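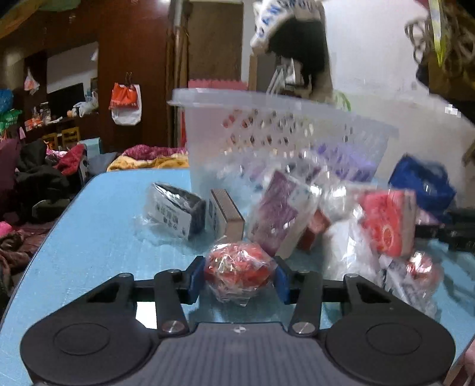 Will the new packing station mean fewer hours for the people on the basket line?

Hours stay as they are. The machine takes over picking and placing on light goods, and the staff who did that move to checking, relabelling and returns. The rota for June is already up and has the same shifts on it.

Ticket 1696
Site: Werklow
System: Clomier pick and place, station 2
Raised by: packing floor
Status: open, waiting on supplier

Problem as reported: station stops with "grip lost" on items in clear film. Staff clear the fault by hand and press resume, and it stops again a few items later. Paper-wrapped and bare card boxes go through.

Thursday, early shift. Cleaned finger pads, restarted. No change.

Thursday, late shift. Raised grip force one step. Fewer stops, but two boxes came out with crushed corners. Put it back to the old setting. Staff asked that force is not changed again without telling whoever is on checking, as they get the damaged stock and have to write it off.

Farahani (supplier) replied. They want a run of 200 items with the log switched on, film-wrapped only. 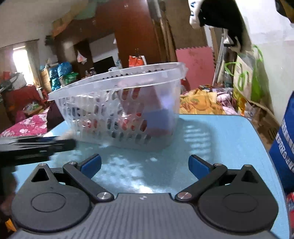

Grip settings were made at Prerach on plain cartons, and our goods are not like that. Most of the small lines come to us in film or loose plastic and go into baskets together. Shiny red wrapping in a slotted plastic basket, with crinkled clear packaging next to it, is the sort of mix the station has to cope with, and the test run should be made up the same way. Bright light on the table top should be left as it is during the test too, so the results match a normal day.

Note from packing floor: clearing faults is not in the new job sheet but it takes up a good part of the shift. People on checking are being called over to do it and their own work backs up. Please add it to the sheet or give station 2 a named person per shift.

Passed to shift planning. Named person agreed for station 2 until the ticket is closed.

Next: test run, send log to Farahani.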